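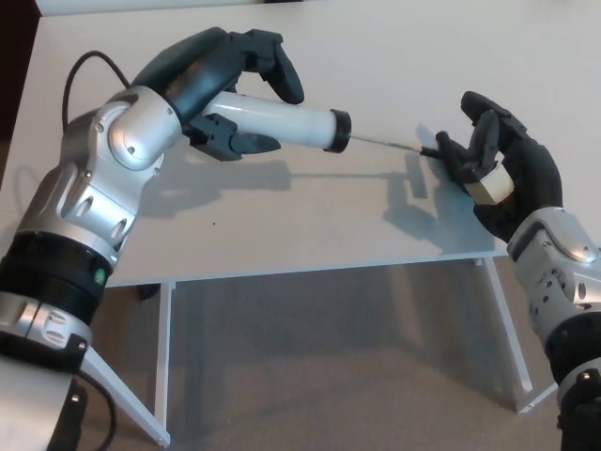 The Year I Learned to Like My Own Handwriting

I bought the pen on a whim, which is how most of my hobbies start and also how most of them end. It was in May, I was killing time before a train, and there was a stationery shop called Juneo across the street from the station with a sale bin by the door. I came out with a fountain pen, a bottle of blue-black ink and a notebook that cost more than my lunch. I hadn't written anything longer than a grocery list by hand in years.

My first page was awful. I mean really awful - the kind of writing where you can't tell your own n from your own u, and every line drifts uphill like it's trying to leave. I'd always told people I had "doctor's handwriting," as though there were something professional about it. Looking at that page on the train I had to admit it was just a mess made by somebody in a hurry.

So I decided to fix it, or at least to see if it could be fixed at my age. Plenty of grown-ups are doing this, by the way. I found whole message boards full of them, posting pages of lowercase a's and cheering each other on, and I've never come across a kinder corner of the internet. Somebody posts a shaky capital G and gets 9 replies telling them how great the loop looks!

The advice you'll get most is to slow down. I hated that advice, and then I tried it. When I write fast my letters get smaller and flatter until a word like "minimum" turns into a row of fence posts. When I write slowly the letters open up again and there's room to breathe inside the o's. For the first couple of weeks I wrote so slowly that a birthday card took me most of an evening (and I still ran out of space for "love").

The second thing people tell you is to use your arm. If you learned to write the way I did, you plant your wrist on the desk and do everything with your fingers, and after half a page your hand aches. The old penmanship books want the whole forearm gliding along, with the fingers hardly doing a thing. They have you draw ovals, rows and rows of them, then slanted lines, then ovals again. I did 100 ovals a night at the kitchen table with the radio on. They looked like squashed eggs for ages. Then one night they looked like slightly nicer eggs, and I was so pleased that I left the page on the fridge.

I went to a class too. It was a short evening course called Fleneck, held above a bakery, and there were six of us around a table that was really meant for four. Our teacher had trained as a sign painter and could write the alphabet upside down so that we could read it from across the table, which I still think about. She didn't care what style we picked. She had us bring in an envelope from somebody whose writing we loved, and we spent a whole session just looking at how those people made their letters.

I brought one of my grandmother's. She wrote a round, upright hand with a very tall t, and she crossed it last, after the whole word was finished, with a stroke that went right over its neighbors. I'd seen that t on every card and jar label of my childhood and had never once thought about how it was made. I've been borrowing it ever since. My t's aren't as good as hers, but when I get one right it gives me a little jolt, like hearing her voice in the next room.

Let's talk about stuff, because I know some of you are here for the stuff. You don't need much. I've since tried five pens and I keep going back to the one from the sale bin. Paper made a bigger difference for me. Cheap copier paper drinks up the ink and makes every line look fuzzy, and I spent a while blaming my hand for it. These days I use Ostach pads, which are smooth and plain and come with a sheet of dark lines to slip underneath. A friend swears by Cao ink for everyday writing. I like it fine, though I got it on a white shirt and that shirt now has a new career as a dust rag.

If you're left-handed, please don't let anyone tell you fountain pens aren't for you. Two of my classmates were lefties and they did beautifully with a quick-drying ink and the paper turned a bit sideways. One of them had the prettiest hand in the room, all loops and long tails, and she'd been told off for it all through grade school.

What surprised me was how much I started writing once I liked looking at it. I keep a proper journal now. I copy out recipes. I send postcards from places that are hardly worth a postcard, including a rest stop and my dentist's town. My sister-in-law called to ask if I was all right, as she'd had three letters from me and wasn't sure if it was a cry for help.

My signature is still terrible. I've practiced it more than anything else, and it looks lovely in the notebook, and then a delivery driver hands me a screen and a plastic stick and out comes the same old squiggle. I've got a fresh pad and a rainy evening coming, so tonight it's capital Q's, which I've been putting off since the spring.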